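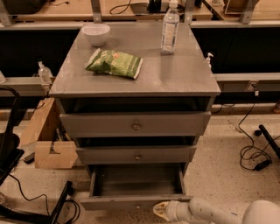

22 December 2025

Up at six, no reason. Dark. Lay there doing the list in my head, then got up and did it on paper and lost the paper. Found it under the kettle at lunchtime.

The choir thing is tomorrow and I still don't have the low part of the second carol. I have the first verse. Verse two goes up where verse one goes down and I do it the wrong way every single time, even humming in the car. Su-chen Chuang says stop looking at the words and listen to the altos. I can't hear the altos. I'm stood next to a man who sings like a lorry.

Rehearsal tonight, seven till gone nine. Hall freezing. We did the opening 3 times, then the Surum piece, which half of us have never liked and which sounded quite good tonight, annoyingly. It's the long held note at the end. If everybody breathes at once it just drops dead. Su-chen had us number off along the row and breathe in turns and it held. Lovely. Then someone coughed.

Page 95 to page 104 is the bit to look at. Wrote it on my hand so as not to lose it like the list. Washed up. Gone. Hence writing it here. 95 to 104, bars with the pencil rings, and come in AFTER the organ, not with it.

Other things. Bus into Vatamwood for the candles, the shop had sold out of the long ones, so short ones. They'll burn down before the end if the reading goes on like it did last year. Bought 70. Heavy! Bag handle went just outside the station and I chased two of them along the pavement. A boy on a scooter stopped them with his foot and didn't say anything, just went off again.

Mum rang while I was on the bus. Wants to know are we coming on the 25th or the 26th. I said the 25th. She said she'd told Auntie the 26th. So now it's both, I think. Must ring back. Also must find out about the parking, because last time I had to walk from practically the next village in those shoes.

Tea was toast. Lunch was toast too now I think of it. Proper shop on the way home tomorow, sprouts, milk, something green.

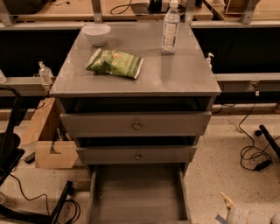

Later, in bed

Can't sleep, verse two going round. Down where I should go up. Got the recording out and played it quietly and I think I've been learning the tenor line since November. That would explain the looks.

Black trousers are still in the wash. Black shirt fine, needs an iron. Folder: the cover has come off the spine, tape it. Su-chen wants us there by half five for the warm up and no scarves on once we go in, she was quite firm about scarves.

Thought about the April concert too, whether to carry on after Christmas. It's every Monday and I moan about it every Monday and then I come out of there wide awake and cheerful and talk all the way to the car. Missed two weeks in autumn with my chest and minded more than I expected to. The Prekum songs are down for April, all in parts I haven't seen. So probably yes. Will say yes before she asks, then it's done.

Window rattling again. Folded a bit of card in it, better. Still haven't rung Mum, too late now, she'll be asleep or pretending.

Tomorow:
ring Mum before nine
trousers
tape
throat sweets, the blackcurrant ones
candles in the car TONIGHT not tommorrow. Well, too late, they're in the hall, I'll trip over them
up, not down, up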